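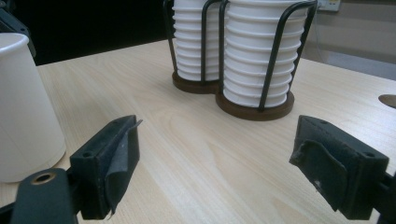
Nunine Boards > Manga and Anime > Releases
Thread: Kunov limited edition, is the bundled disc episode cut?

tessellate_9
Picked up the limited edition of volume 10 of Blackburn, the one with the bonus episode on disc. The product page lists the episode at 24 minutes. My player reports 22:40. There is no opening sequence and the ending is a static card over music. Has anyone compared it with the version screened at the Citwood event in August? I remember a scene on the ferry that isn't on my disc.

orrin_vale
Standard practice for bundled episodes. The listed runtime is the broadcast slot length. Kunov did the same with the volume 6 disc. Yours is complete.

tessellate_9
The slot length explains the number. It doesn't explain the ferry scene.

mudlark
I was at the Citwood screening. There was a ferry scene, but it was in the preview reel shown before the episode. The reel was cut from season two material. Easy to merge the two in memory when they run back to back with no break.

pallet_town_clerk
Disagree. The ferry scene was in the episode. It came after the exam results and before the rooftop conversation. On the disc there is a hard cut at 14:12 where the music drops out mid-phrase. Listen to it on headphones. Something was removed there.

orrin_vale
Checked 14:12. The music stops on a door slam. That reads as intentional to me. The manga chapter goes straight from the results to the rooftop as well, with no ferry at all.

pallet_town_clerk
The manga chapter also has no door. The episode is a loose adaptation, so the chapter proves nothing in either direction.

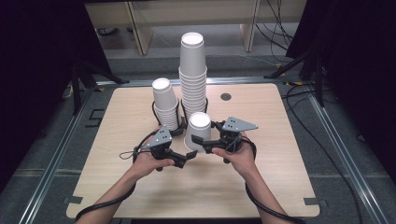 Paper cups, stacked upside down.

quarterbind
Setting the ferry aside, two notes on the physical edition for anyone still deciding.

The print run was 2,000 according to the shop insert. My copy has the numbered band. The regular edition has the same page count, the same color pages and the same afterword. What you pay extra for is the disc, the alternate jacket and a 16-page booklet of key frames.

The disc is region 2, NTSC, with a stereo track only. No subtitles in any language. Video is interlaced, and the combing in the pan shots is visible if your player handles deinterlacing badly. Set it manually if you can.

mudlark
Does the booklet have any storyboards? If the ferry was drawn for this episode there might be a panel of it.

quarterbind
Key frames only. Pages 4 to 11 are the rooftop. Nothing with water in it.

hexnut
Bitrate is poor for a disc this short. I measured an average of 4.8 Mbps video. With under 23 minutes of content they could have gone near the format maximum. Dark scenes show blocking, mostly in the stairwell. Whoever authored this used a preset meant for a full volume of episodes.

orrin_vale
Source may be the limit. If the master was already compressed for streaming, a higher bitrate buys nothing.

hexnut
The blocking follows the 16x16 grid of the disc encode. It isn't inherited. I can post the quantizer plot if anyone wants it.

tessellate_9
Please do. Also, does anyone know if the episode will be on the season box? I would have waited.

quarterbind
The volume 6 episode did make it to the box, 10 months later, with an opening added and the ending redone. Nothing announced for this one. Secondhand copies of volume 6 went from $95 to less than half that once the box was listed.

pallet_town_clerk
If the box version has a ferry in it I will be back in this thread.

mudlark
Found my program from the screening. It lists "Preview (season two), 3 min" and then "Blackburn extra episode, 23 min". Credits are counted in that as far as I can tell. That leaves 20 seconds unaccounted for against the disc, which isn't enough for the ferry scene as I remember it. It ran well over a minute.

pallet_town_clerk
Programs get rounded. 23 could be 23:29.

mudlark
Then you have 49 seconds. Still short.

hexnut
Quantizer plot is up in the encoding subforum, thread title "Blackburn 10 disc". Average is high for the stairwell and the first 300 frames of the rooftop, normal elsewhere. I also looked at the cut at 14:12. There is a chapter mark on the same frame, so the break was at least planned when the disc was authored.

orrin_vale
A chapter mark there fits a commercial break position, which the slot length would also suggest.

tessellate_9
I'll write to the Kunov support address and ask for the runtime of the screening version. Will post the reply if I get one.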